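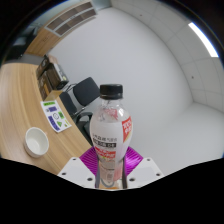 Rolland objected at the September meeting that a bottle of this kind tells us little about how people clear a desk, as anyone will pick up a bottle sooner or later. We share part of his doubt. The Clultley survey treats drink bottles and bowls as one class, "tableware", and reports 41 desks without saying which object went first. That seems careless to us.

Figure 2. Clear plastic drink bottle with a black screw cap and a wide label; a small white bowl on the wooden desk to the left.

A bottle has a cap and can be put away half full – a bowl can't. Huet's claim that the two are handled alike rests on 2 desks, and we would want far more before repeating it. We therefore code them separately in what follows.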